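Jurnmont Technical Institute
Equipment Maintenance I
Handout 4: Sheet Metal Covers and Panels

This handout supports the second workshop session. Students should read it before 18th June and bring it to the bench.

1. Purpose of a cover

A metal cover protects the parts behind it from contact, dust, and dropped hardware. It also stiffens the housing. A cover that has been bent, even slightly, may no longer seat correctly and should be set aside for inspection.

2. Tabs, slots, and notches

Most covers used in this course are cut and formed from a single sheet. A raised tab is made by cutting part of the outline and pressing the metal outward. Slots may admit a matching tab, allow air to pass, or give access to a connector. Students are expected to identify the use of each opening before applying any force to a panel.

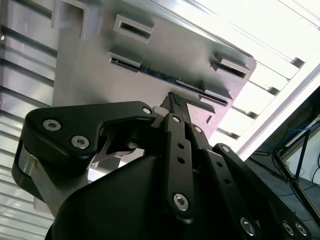
Figure 4.1. Gray metal panel with raised tabs and cut-out slots. The edge of a circuit board is visible through the long narrow slot.

Where a board edge lies close to an opening, tools must not be rested on or passed through that opening. Small components along the edge are easily damaged, and the damage is often missed on first inspection.

3. Bench procedure

Disconnect power and wait 15 minutes before touching the cover. Sketch the panel and mark every tab and slot on the sketch. Check each tab for cracks at the fold line. Record the result on the Lacson inspection sheet.

4. Assessment

The written report for this unit carries 80 points. It should contain the labeled sketch, the completed inspection sheet, and a paragraph of no more than 300 words on the condition of the cover. Reports are submitted at the Plasov Building office.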